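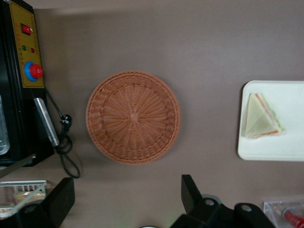 Naomi Mohamedi wrote to me before this talk that a bread basket has no place at a working lunch, and that people only want to eat and go back to their desks. I will read her message again at the end and you can decide if I have answered it.

Good afternoon, thank you for coming. (Wait for the door. Start with the handout, page 2.)

My subject is small: how we put food on the table when the lunch is short and the table is plain. I did this at Björklund for three winters, and since December I do it at Flisterar, where we serve 73 people on a normal day.

First point, the basket. I like a round woven one, shallow, with a thick braided rim. On a gray or mauve table a warm color such as terracotta helps a lot, even before there is any bread in it. Put it near the middle, where hands can reach it from every side. Do not choose a deep one. In a deep basket the last rolls stay at the bottom and people are too polite to dig.

(Pass the two sample baskets around. Ask for them back!)

Second point, the sandwich. I cut it in triangles and lay the wedge so that the long edge shows the filling. A guest should see a bit of red or green without lifting the bread. A white tray with a low rim is good for this, and rounded corners are easier to wipe. One wedge on a tray looks lonely in a buffet, but for a single place I find it correct.

Third point, the baked things. Keep them in the clear container with the lid closed until people sit down. At Björklund we opened everything half an hour early and the pastries became hard. I was told about it many times.

Fourth point, cords. Any machine that shares the table has a cord, and the cord wants to lie where the plates go. Lead it to the side before you set out the food. If the machine has a red stop button, leave that side free and do not lean a tray against it.

(If there is time: the cost question. We spent 3,135 on tableware in the first year, and 2,000 of this was for trays. Baskets were the cheap part. Zilosex asked for the list, it is on the last page of the handout.)

Then Naomi's message. My answer is that people did stay longer at the table – a few minutes, not more – and they talked to each other. She may still disagree. She is sitting in the second row, so please ask her.

Questions. Next speaker is from Plerkamard, leave the adapter in the wall.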